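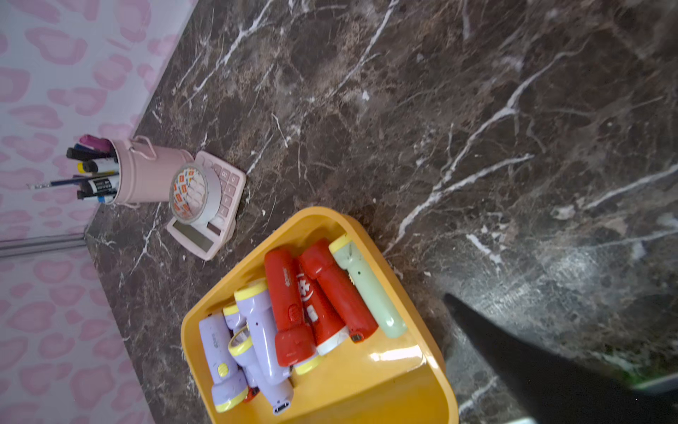
Negin Zarei wants to know if the street trees at Caldeira are ever going in or if the builder just drew them on the brochure to be cute. Fair question! I went to the homeowner meeting so you don't have to, and I have a lot to say. Thread.

For anyone new: Caldeira is the new neighborhood off Bernell Road, 68 houses when it's all done. We bought in the first phase, which means we've had a mailbox, a driveway and a view of dirt piles for a good long while now.

The builder is Brista Homes. The sales packet had this gorgeous drawing with big leafy trees down both sides of every street. Kids on bikes under them, a golden retriever, the works. I'm not above admitting the drawing got me.

What the contract says (I went and dug it out last night) is "street trees per approved landscape plan." No size. No kind. No date. Please go read yours before you sign anything, I'm begging you.

So I pulled the approved landscape plan from the town website. It's a giant PDF and it took forever to load on my phone. It shows 28 trees for phase one. Red maple, hornbeam, and a few serviceberries by the retention pond.

How many are in the ground as of today, July 5, 2025? 13. I walked it twice with the stroller to be sure. All of them are on the entrance side, where the model homes are. Funny how that goes.

The Brista rep at the meeting said the rest were supposed to go in back in March, but the sidewalk crew got behind and they didn't want new trees sitting where the concrete trucks turn around. Okay. I can live with that one. I've seen how those trucks take the corner.

Then somebody asked about summer planting and he said they'd wait for fall, when it cools down. I was ready to be mad about this, but my neighbor Yesenia Tello worked at a nursery for years and she was nodding along. She says a tree planted in July heat with no one watering it is a dead tree by Labor Day.

Which brings me to the watering!! Two of the 13 already look awful. Brown edges, leaves dropping. They're the ones by the Illier Lane stop sign. I asked who's responsible and got "the landscape contractor," and then I asked who that was, and he wrote my question down on a notepad.

I did get an answer by email later, so credit where it's due. The contractor waters until the streets get turned over to the town. After that, the strip between the sidewalk and the curb is on whoever owns the house. So if you've got one of those trees out front, it's going to be your hose eventually.

Also the dead ones get replaced free, but only if they're reported before turnover. Take a photo, put the lot number in the subject line, send it to the warranty address and NOT to your sales agent. Mine sat with the sales agent for weeks. She's lovely, she just has nothing to do with trees.

A couple people asked if they can plant their own out there and skip the wait. Please don't yet. The water shutoffs are in that strip and so is the internet line, and the town wants a permit. The form is one page and it's free, but they do send someone out to look first.

Somebody else asked if we can swap the maples for something that flowers. I'd love that too (team crabapple over here) but the plan's approved, and changing it means the builder goes back to the planning board. The rep's face when this came up, wow. I wouldn't hold my breath.

Backyards are a whole different story, do what you want back there. We put in a little redbud behind the patio and it's been the best money we've spent on this house, including the fancy faucet. The dirt is terrible though. It's basically clay and chunks of old brick. Dig wide and bring snacks.

Negin, short version for you: the remaining trees are promised for fall, in writing, in the email. I've asked for the actual planting week and which streets go first. I'll post it under this when I get it.

And if you live near the Illier stop sign and own a long hose, those poor trees could use a drink tonight. I'll do it tomorrow evening after bath time.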